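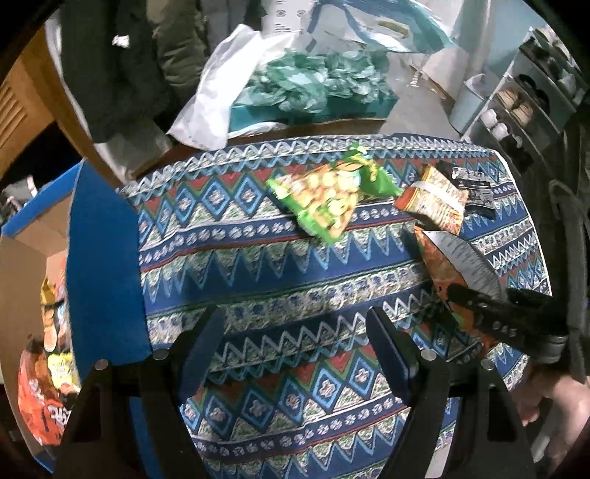 Does anyone wipe that cloth down between snack orders? Only when the person unpacking remembers, going by the last two sign-up sheets.

From: Lachlan Rankin
Date: 2018-05-16
Re: Snack table, again

Gøran Myklebust wrote:
> I propose we move the snack order from Tindberg to Wallin.
> Their mixed carton is 480 against the 400 we pay now, but
> the packets are bigger and people would stop complaining.
> The banded cloth can stay, it hides crumbs.

I don't buy it. Bigger than what? The Wallin sheet gives a carton weight and nothing per packet, and "mixed" could mean anything. Last December we paid extra for a mixed carton and the dull flavors sat there for weeks.

As for the cloth, a pattern that hides crumbs is an argument for washing it. With all those zigzags and diamonds you can't tell clean from dirty until you put your hand on it.

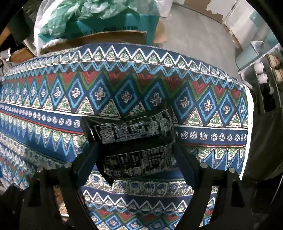
Can the cloth go in an ordinary machine wash? I'd try it cold and on its own first, as the red in a pattern like this may bleed into the white.

Gøran also wants a storage rack from Reneser, so the bags don't end up lying across each other. The quote is 1,182. For chips! A cardboard box would do the same job, and I have one.

So I'm against the switch until somebody shows me a price per packet. If Wallin will send that, I'll read it. I'd like the same from Ferkix while we're asking.

Lachlan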